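Ulon Opens Registration for the Clidamitz Run, Promises Fewer Wrong Turns

CLIDAMITZ - Ulon, the maker of exhausts, air cleaners and other reasons your neighbors know when you leave for work, will open registration in November for its second Clidamitz Run, a charity ride for motorcycles of any brand, age or state of repair.

The route covers 21 more miles than last year's. Riders who went last year may argue that they covered those miles anyway, thanks to a missing arrow at the Ganden turnoff. Ulon has bought bigger arrows.

Entry is limited to 600 motorcycles. That number was picked after the company measured the parking lot, and then measured it again with the dumpsters in it. Sidecars count as one motorcycle. Trikes count as one motorcycle and are asked to park like it.

"We build parts for people who like to ride, and once a year we shut the shop and go riding with them," the company said in a statement. "Last year it rained until lunch and we ran out of chili. We have fixed the chili."

The ride leaves the Ulon shop at 9 a.m. and heads north on the river road to Ganden, where the fuel stop has four pumps and a very patient staff. From there it climbs over Issahaku Pass, elevation 2668 feet, and comes back down the far side on pavement the county describes as improved. Riders on rigid frames may wish to bring a second opinion and a cushion.

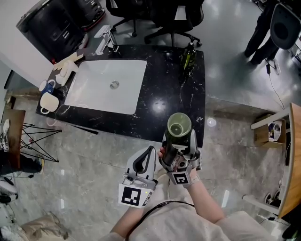
A green glass bottle and a pale green cup, held in a hand-held gripper.

Back at the shop, the afternoon includes a bike show with 17 classes. New this year are Best Bike Under a Thousand Dollars, Longest Unfinished Project (must arrive on a trailer) and Best Paint, Rattle Can. The winner of last year's Loudest Pipes class has been invited to return as a judge, and has asked us to repeat the question.

The Ulon dyno will be open from noon to 4 p.m. Each rider gets three pulls and a printed sheet. Owners who would prefer to keep believing the number they tell people at gas stations are free to skip it, and many do. Bikes need a sound rear tire and at least half a tank of gas to go on the rollers.

Entry is $30 per rider and $15 per passenger, chili included. All entry money goes to the Clidamitz rider training fund, which pays course fees for new riders who can't cover them on their own. T-shirts are extra and come in black. There was a vote on colors, and black won by a lot.

Registration will be taken at the Ulon front counter and on the company's website. Sign-in on the morning of the ride starts at 7:30 a.m., with coffee. Helmets are required for everyone on a motorcycle, including passengers, and including the one guy who asked last year - the answer is the same.

About Ulon
Ulon designs and builds exhaust systems, air cleaners and cam covers for V-twin motorcycles at its shop in Clidamitz. Most of its employees ride to work. The others are waiting on parts.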